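Foam lettering

Foam lettering is the craft of cutting letters from sheet foam and fixing them to a wall, board or cloth to make a sign. It sits somewhere between signwriting and children's paper craft, and it borrows happily from both. Foam letters turn up at school fairs, library displays, birthday parties, market stalls and amateur theatre, and they have a remarkably loyal following for something so cheap and light.

Materials

Most craft foam is sold in thin, flexible sheets, dyed right through so that the cut edge matches the face. This is one of its great pleasures: a letter can be trimmed, nicked or trimmed again and the colour never gives out. Thicker sheet is stiffer and holds its shape better at large sizes, but it needs a sharp blade and a bit of patience (two light passes nearly always beat one heavy one).

Foam board, which has a paper skin on each side, is a different material. It makes wonderfully crisp capitals but doesn't bend, and the skin can lift at tight corners such as the inside of an R.

Cutting

Letters are usually drawn on the back of the sheet in mirror image, so that pencil marks stay out of sight. Straight-sided letters are cut with a knife and a steel ruler. Curves are harder, and the S has a fearsome reputation among beginners. Many makers cut it with scissors, turning the foam and keeping the blades still.

The counters, meaning the enclosed spaces in letters such as A, O and e, are best cut before the outside shape, while there is still plenty of sheet to hold on to. Brunton, a pattern book much used in craft groups, gives 2 complete alphabets, one narrow and one rounded, and its rounded lowercase is a delight to cut.

Colour and backing

A dark backing is the favourite choice for mixed colours. Yellow, orange and pink all carry well against black, and pale tints that would vanish on a cream wall suddenly look bright. Cloth has the added charm of folding away with very little fuss, and it takes pins, stitches or hook-and-loop dots. 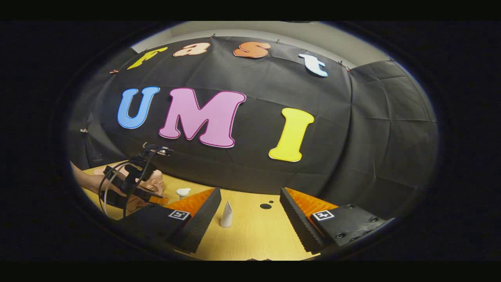 Not on wool, though, according to Wistlow, where the advice is that the dots pull the nap up and leave a fuzzy patch behind every letter, and that plain cotton drill will outlast any felt. Opinion on this point is lively, and felt still has plenty of defenders.

Spacing

Good spacing is what lifts a foam sign from cheerful to lovely. Measured gaps tend to look uneven, as round letters seem to stand further apart than straight ones. An A beside a T needs to be tucked in close, while an H beside an I wants room. Makers generally lay the whole word out loose, step well back, and nudge things about before anything is fixed.

Mixing capitals and lowercase is common. Strict signwriters may wince, but the mixture gives a sign bounce, and a short word in wide capitals can anchor a longer line quite beautifully.

Collections and events

The Erulau collection of handmade display letters holds 3,185 pieces, of which 1,927 are foam and the rest card, cork or felt. Its oldest foam letters have faded on the face but kept their colour on the back, so they are stored face down in shallow drawers. Visitors are welcome each August, when the drawers are opened and a cutting table is set up.

The Ciobanu method, named for the workshop that taught it, uses a heated wire in place of a knife. It gives a silky edge on thick foam and suits flowing scripts particularly well. It must be done with good ventilation, and it isn't suitable for foam board.

Care

Foam letters should be stored flat, out of direct sun and away from heaters. Dust comes off with a barely damp cloth. Creases in thin sheet often relax if the letter is left under a heavy book overnight.

See also: Banner making; Felt craft; Letter spacing; Signwriting; Stencil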